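Comparing Two Grippers on a Laundry Unloading Task
Wayne Clegg and Precious Lekota
Semester project, Sesden lab

1. Goal
We wanted to know which end effector copes better with a front-loading machine: the five-fingered hand we named Plodow, or the simpler long-fingered Pillay gripper. The task was the same for both — open the upper door of a stacked pair and get a piece of fabric into a basket.

2. Setup
The controller was Rarkgate, running the same settings for both grippers. We logged 47 attempts in March. The log has 2423 lines, and 732 of them are contact events. We left out 8 attempts where the log stopped early.

3. Observations
The door was harder than the fabric. Plodow tended to push on the door rim when it should have pulled, so we lowered the speed near contact. Pillay was easier to aim, but the view from the head camera blurs during fast moves and the open door takes up a lot of it.

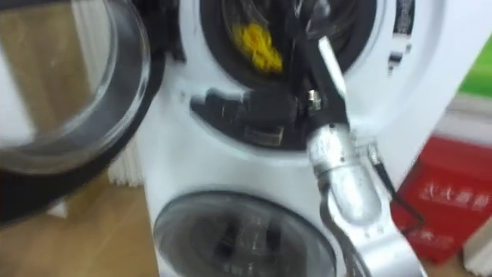
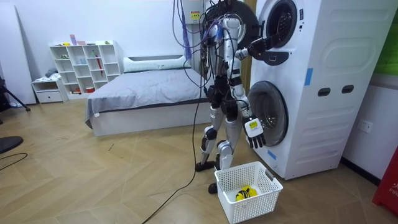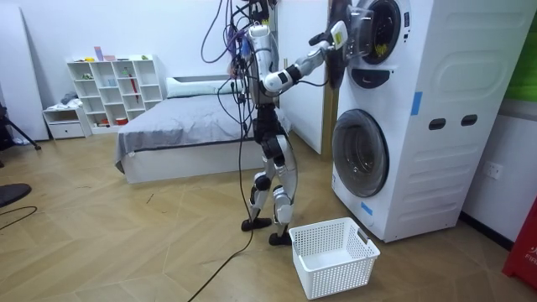

All three show work at the upper machine, with the lower door closed. In the second, the yellow and black fabric is in the basket.

4. Problems and next steps
Cable handling cost us time. The long cable has to be checked before each attempt, and we want to route it higher. We would also shorten the exposure on the head camera and repeat the door part by itself with both grippers. Precious is rewriting the log script so that door contact and fabric contact are stored separately.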